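Chapter 9
Teaching by Driving

Take the controls of a small wheeled robot, steer it along a lakeside path, and you have given it a lesson! Every nudge of the stick is paired with what the robot's camera sees at that moment.
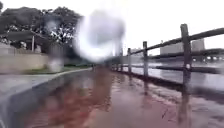 Figure 9.1 A wet path beside a fence, with a water droplet blurring part of the view.

Rain makes the lesson richer. Reflections, puddles and blurred patches all have to be matched to a sensible turn of the wheels, and a good driver shows how.

Related chapters
Guiding an Arm by Hand
The Prernholm Drives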